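4.2 Bimanual rollouts in simulation

We ran the full stack in the Lavuvside room. Same planner build as Section 3, same perception weights, nothing retuned. Allow is the arbitration layer - it decides which arm gets the next motion request and holds the other until the swept volumes stop overlapping. The earlier version gave each arm a fixed half of the workspace. Fine for the desk tasks in Section 4.1, bad once the torso leans and the two halves shift.

Control loop unchanged. Planner proposes a path per arm, Allow checks both against the current torso pose, then either passes them through or sends one back with a wait flag. A waiting arm keeps its last pose. It does not go home. We tried sending it home and the return path was often the thing that blocked the other arm.

Perception takes the head view only for this section. Wrist views were logged but not fed to the planner. Objects with clean outlines, the straw hat with the red band for one, segment well. The rough scanned meshes are the hard part, gray and lumpy, ragged at the edges, and the mask tends to bleed into what ever is behind them.

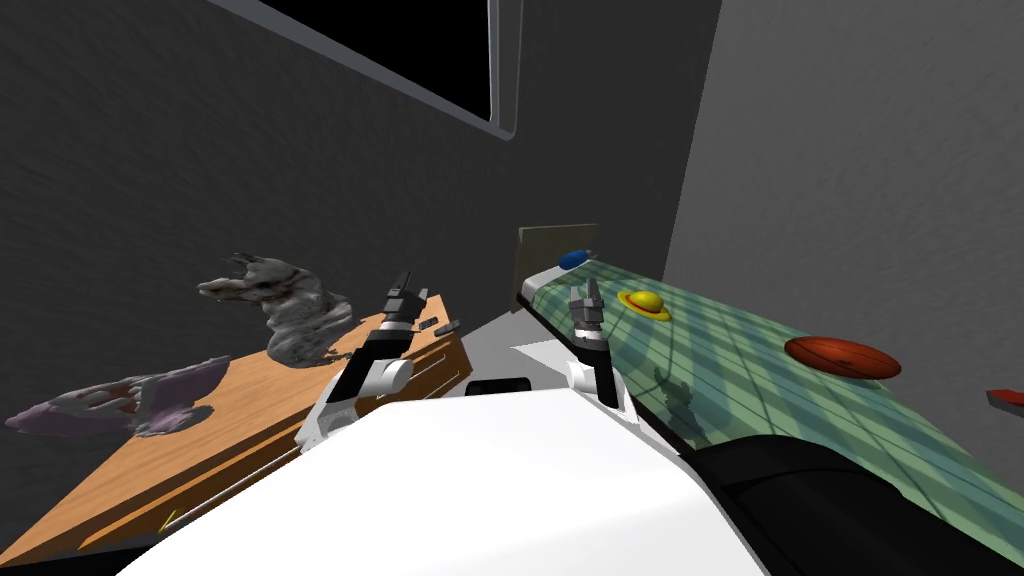

Why keep one planner per arm when a joint planner would see both at once?

Cost, mostly. The joint search space grew too fast for our replanning budget, and a late path is worse than a short wait. Two planners with a referee between them also let us swap one out without touching the other, which we did twice in March.

Grasp selection. Candidates come from the depth cloud, get ranked by wrist reach, then by clearance from the support surface. We keep the top 25 and throw the rest away. Small objects near a far edge score poorly on reach and well on clearance, so the two terms fight. Berisha, our scoring script, weights clearance higher for anything the size estimator calls small. Crude but it held up. A learned weight is future work, see Section 6.

One bug worth writing down. The clearance term used the table height from the room file, and soft surfaces in the room file carry the height of the base mesh, without the blanket. Grasps on the blanket came out too low. Ilir Đorđević found it on a Friday by plotting the planned fingertip height against the contact log. The fix reads height from the depth cloud and falls back to the room file only if the patch is occluded. All rollouts here use the fixed version.

Figure 5 is from the right head camera. Left gripper over the table and open, right gripper up with the small blue object between its fingers.
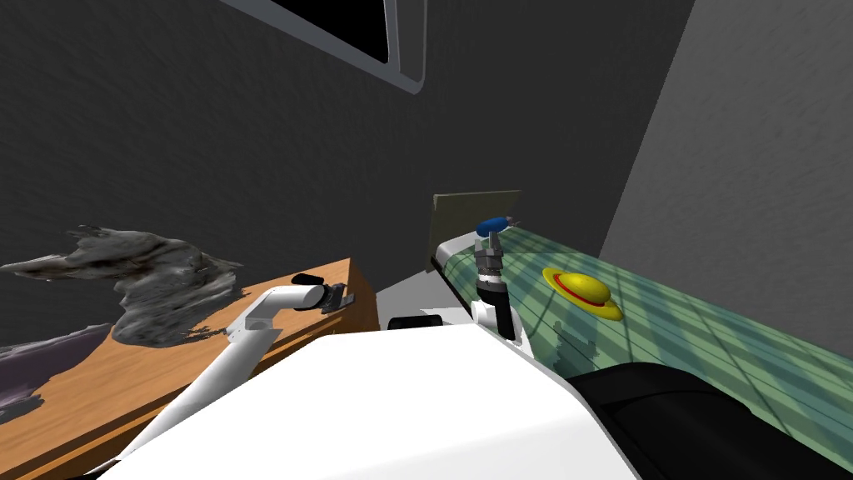 Wait flags clear on a timer as well as on geometry. Timer is 3 seconds. After that Allow asks for a fresh plan from the waiting arm and drops the old one, even if the old one has become valid again. Wasteful sometimes, but stale plans were behind most of the odd wrist flips we saw in early runs and we would rather pay for the search. The Stakusstead baseline has no timer and can hold an arm for the rest of the episode.

Torso pose goes to Allow at the full control rate, the object poses at the slower perception rate. The mismatch matters when the torso moves during a reach - object poses lag, and the arm aims at where the thing used to be in the body frame. We re-project using the latest torso pose before each check. Simple, and it removed the need for the seperate lag filter in the first release.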